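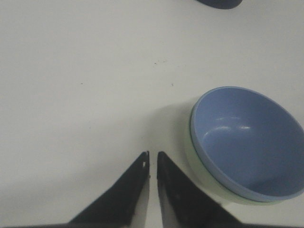 White table, matte finish.

Review: Bokau, the party game for reality dating fans
By Tamsin Hapeta
August

Print this page | E-mail this page

Bokau is a card game from Stevik for people who watch dating shows and shout at them. Each player runs a contestant through a season, collecting dates, grudges and screen time, and the last one holding a rose card wins.

I played it twice on Saturday with Celina Domański and Eusebio Ríos, who have seen far more of these programmes than I have. The first game took almost 2 hours, mostly spent reading the rules. The second was much quicker.

The best part is the Villain deck. You can interrupt another player's date, cry in the limo or tell the host a secret, and each one earns screen time but costs you trust. Celina played villain both times and won once. The Finale round is weaker - it comes down to a dice roll, and a good season can be thrown away on it.

The cards are thin and a few of ours had bent corners by the end of the night. The writing is funny in places, though the jokes about hot tubs wear out early. It says five players on the box and I would want at least four, as three left the mansion rather quiet.

It costs £20. I would pay that if you have a group that watches together every week. If you don't follow the shows, most of the cards will mean nothing to you.

Last updated: August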